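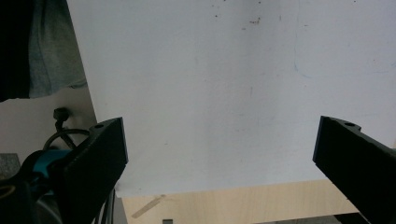
White panel, with scuffs. Ballen, 1 Sep 2022.

The open day at the Ballen ferry yard began at ten, according to the leaflet, and at ten forty according to the man with the key. By then the line ran back past the bicycle racks and a second, more hopeful line had formed at the sausage stand, which was also shut.

I had come from Plinley on the early bus, seven stops and one long wait for sheep. The yard opens its sheds to the public once a year. It used to be June, but June is when the boats are busy, and last year's visitors were apparently shown a very large empty dock and a film about rust.

This time there was a ferry. The Petchrat was up on blocks, looking much bigger and more embarrassed than she does in the water. Our guide gave us the history of her hull plate by plate. She has made 3,978 crossings since her last refit, a number he repeated until a child at the back began saying it with him. We were allowed up the steps in groups of 13, and our group had a spirited discussion about whether a baby in a sling was a person. The guide ruled that it was.

On board we saw the car deck, the galley and a cupboard where the life jackets live. The engine room was roped off, so we looked at the rope. I liked the wheelhouse best — smaller than my kitchen, with a better chair.

The paint shed smelled strongly of Brisix, the yard's own deck coating, and we were each given a sample card of it in gray. There are seven grays. I picked Harbor, then saw that Mist was nicer, but the box had moved on.

Lunch was fish soup in the canteen, hot and very good, four dollars with bread. The sausage stand opened as I was leaving. Last bus back to Plinley is at 4:15 from the main gate, and the stop is on the far side of the road.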